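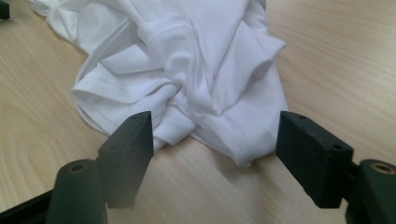 White cotton t-shirt on the table.

I moved to Stiltmont in February with one suitcase, and I have kept my clothes to 22 pieces since then. Four of those are plain t-shirts, all the same make. Getting dressed takes no thought now.

The laundry is the harder part. My building has no machines, so I walk to the Barrios laundromat after work. A wash and dry takes almost 3 hours if the big dryers are taken. I bring a book, or I go next door for soup – the lentil one is good.

I used to own far more. Before the move I gave nine bags to the thrift store on Mondance Street and sold two coats. I miss one of the coats, the gray one with the deep pockets. The rest I could not list for you now.

Next month I need to replace my work shoes. I plan to get them resoled first and see how long they hold up.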